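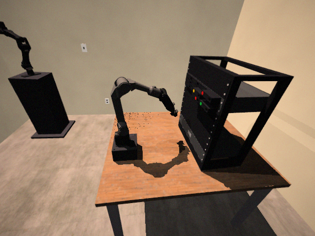 Please stop telling us what to buy and tell us who is supposed to answer the phone when it fails, one branch office wrote in reply to the consultation on the draft continuity standard. The comment was entered in the record without a name and was supported by several other offices in later rounds. It is read out at the start of this talk because the final standard was reorganized in response to it.

Speaker notes: Keeping small offices open during a network outage
Morning session, start 9:40. Allow 28 minutes, then questions.

Slide 1. Title
Welcome the audience and give the title of the session. State that the standard applies to every public office with a service counter, whatever its size. Copies of the standard are on the registration desk. The speaker should not read from the standard during the session, as the section numbers changed between the draft and the final text.

Slide 2. What the consultation asked
The consultation opened in February and received 637 responses. Responses came from counter staff, office managers, property services and a number of residents. Most of the residents wrote about one thing: arriving at an office, finding the doors open and the lights on, and being told that nothing could be done that day.

Pause here. The point to bring out is that an outage is felt first at the counter. The technical record may show a short interruption. The person in line may have taken unpaid leave to be there.

Slide 3. The Prado outage
The Prado office lost its connection shortly after opening. Staff had a printed contact sheet, but it listed a supplier whose contract had ended. The office manager called the main switchboard and was placed in the general queue with members of the public. Counter service stopped for the rest of the morning.

The review found no fault with the staff on duty. It recommended that the contact sheet be treated as a controlled document, with an owner and a review date printed at the foot of the page. That recommendation is now section 4 of the standard.

If asked about the cause of the outage: it was a failed power supply. Do not go into further detail. The equipment has been replaced and the matter is closed.

Slide 4. Where the equipment stands 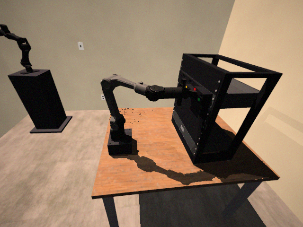 Figure 2. Equipment rack on a wooden table, rendered view.

Few small offices were built with a communications room. Network equipment has been placed in supply closets, under stairwells and on ordinary furniture. The standard does not prohibit any of these. It sets out four conditions that must be met wherever the equipment is kept.

First, a member of staff must be able to reach the front of the equipment without moving stored items. Second, the power outlet serving it must be labeled and must not be shared with a heater, kettle or cleaning appliance. Third, the surface or frame carrying it must be rated for the load, and the rating must be recorded. Fourth, the location must be marked on the floor plan held at the front desk.

The third condition drew the most objections. Several offices argued that the rating of older furniture cannot be known. The final text allows property services to inspect and approve a surface in writing where no rating exists.

Slide 5. Working on paper
Every office must be able to accept applications, payments by check and change-of-address notices on paper. The paper forms must ask for the same information as the online forms, in the same order. At Dronow, the paper forms were two revisions behind, and applicants had to be called back to supply missing details.

Each office will receive a starter supply of 1000 forms across all services. Reorders go through the usual stationery account. Forms that have passed their revision date should be recycled on the day the new ones arrive and should not be kept as spares.

Completed paper forms hold personal information. They must be locked away at closing and entered into the system within two working days of service being restored. Remind the audience that the two-day limit begins when the office is told that service is restored, and that the time of that notice should be written in the log.

Slide 6. Telling the public
The standard includes approved wording for door signs, recorded phone messages and the website. Offices may add their own address and hours. They should not add an estimate of when service will return unless one has been supplied by the service desk.

The Jenow office tested the door sign before the standard was adopted and asked for larger type and a shorter second sentence. Both changes were made. Signs are available in all the languages used on the current visitor leaflets.

Slide 7. Knowing what is on the premises

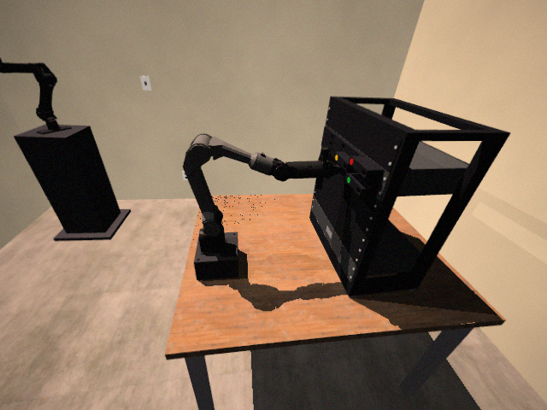

Figure 3. Tall equipment rack on a table in a corner, rendered view.

Each office must keep an equipment sheet. The sheet gives the location, the make, the asset tag, the date of installation and the number to call. It is kept on paper at the front desk and in the shared folder. The paper copy is the one that matters during an outage, and it should be checked whenever equipment is added, moved or taken away.

Staff are not expected to make repairs. They may be asked by the service desk to read out an asset tag, to confirm whether the power is on, or to press a labeled switch. They are free to decline if they do not feel safe doing so, and the service desk has been told to accept this without further questions.

Slide 8. Drills
One drill is required each year. It should last long enough for at least one transaction of each kind to be completed on paper. Valgate held its first drill in the last hour before closing, when the counter was quiet, and reported that the result was of limited use. The guidance now recommends mid-morning.

Drill reports are a single page. They go to the regional office and are kept for three years.

Slide 9. Timetable and support
Offices have 13 months from adoption to meet the standard in full. The contact sheet and the door signs are due first, by the end of the second month. Offices in leased buildings may apply for an extension to the equipment location section only, with a letter from the landlord attached.

Questions on furniture and power outlets go to property services. Questions on forms go to the stationery account team. All other questions go to the continuity mailbox, and the address is on the last page of the handout.

Slide 10. Questions
Leave this slide up during questions. If there is a question about funding for standby generators, state that generators fall outside the standard and are covered under the capital program. Collect the feedback cards at the door.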